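Teaching by demonstration

Teaching by demonstration (some people say "programming by showing") means getting a robot to do a job by doing the job through it. You either take hold of the arm and move it yourself, which is called hand guiding or kinaesthetic teaching, or you steer it from a distance with a joystick, a headset or a second, smaller arm. The robot stores the movements, and a learning program tries to find what they have in common. I've been keeping this entry going for the Citex wiki since June, so forgive the odd opinion!

Hand guiding is the older way and still my favourite for simple jobs. You feel the weight of the arm and you notice straight away when an elbow won't bend any further. The snag is that your own hands and sleeves end up in the camera's view, and the robot can come to rely on them. Remote control gets round that, though it's slower to learn and you lose most of your sense of touch. Our own beginners get 19 practice runs on the Danard controller before we keep anything.

A lot of showing now happens in simulation, where a clumsy move breaks nothing and you can put the worktop back as it was in a second. Kitchens are popular because they mix big easy things with fiddly ones: a loaf in its tin and a wide white bowl are one sort of problem, a bank card lying flat on marble is quite another. 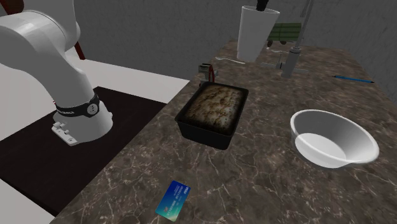
Pronness wrote on the talk page that simulated lessons flatter the teacher, as a loaf on a screen never crumbles and a real card sticks to a real worktop. Fair point, and I've moved my stronger claims out of this section. What we do at Mfaume is mix the two: 2083 simulated runs for our table-clearing set, plus 27 by hand on the real arm.

How many showings a robot needs depends on the job. Five can do for pushing a button. Anything with cloth wants far more, and I'd keep the failed goes too, clearly labelled, so the program has some recoveries to learn from.

See also: remote handling, imitation learning, joystick control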